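Birthday Treasure Hunt Kit: Frequently Asked Questions
Last updated November 10, 2024

This page covers the home treasure hunt kit sold by Porley. For orders and returns, see the Orders page.

What is in the kit?
One set of clue cards, one set of blank cards, a planning sheet, and a sealed answer key. Prizes are not included.
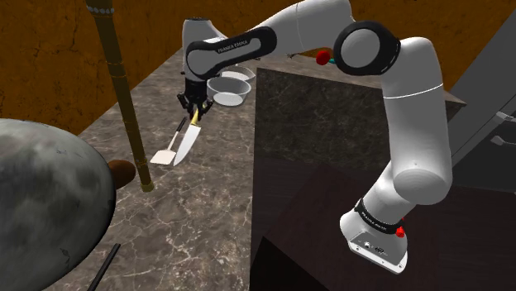
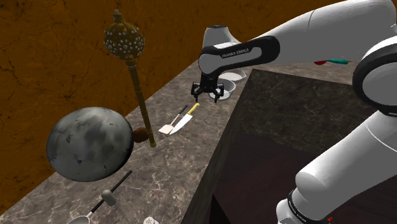 Cortés wrote in to ask whether the answer key has to stay sealed until the end, as one child in the house reads everything left on a shelf. The key can be opened at any time. It is needed only if a clue card is lost or a group cannot solve one. Store it away from the cards.

What ages is the kit for?
Clue cards come in two reading levels. Level 1 uses pictures and single words. Level 2 uses full sentences and simple ciphers. Children who do not read yet can use Level 1 with an adult. The two levels lead to the same hiding places, so mixed ages can play together.

How long does a hunt take?
A full hunt takes 60 minutes with 4 players. Larger groups should be split into teams, with each team starting at a different card. The planning sheet has a column for starting cards.

Can the hunt be set up outdoors?
Yes. The cards are coated on the front only. Place them face up in a clear bag if the ground is damp. In wind, use a clip or a stone. Do not tape cards to painted fences.

How are the hiding places chosen?
Each card names a type of place, such as "under something you sit on." The adult who sets up the hunt picks the exact spot and writes it on the planning sheet. Do not use ovens, medicine cabinets, or any place above the shortest player's reach.

Can I write my own clues?
Yes. Use the blank cards and a soft pencil. Ballpoint ink smears on the coated side. Extra blank cards are sold separately under the name Garkel Blanks.

Is there a version for classrooms?
The Broltis edition is intended for groups. It has larger cards and a separate planning sheet for each team. It does not include the Level 2 ciphers.

A card is missing. What should I do?
Check the answer key for the card number and copy the clue onto a blank card. If the card was missing when the box was opened, send us the card number and the code printed inside the lid. Kits packed before May have a three-digit code. Later kits have a four-digit code. Both are accepted.

Can the kit be used more than once?
Yes. Change the hiding places and the order of the cards. The planning sheet may be photocopied for use at home.

Do you ship replacement planning sheets?
No. Use a copy, or draw the same columns on plain paper: card number, hiding place, starting team, found.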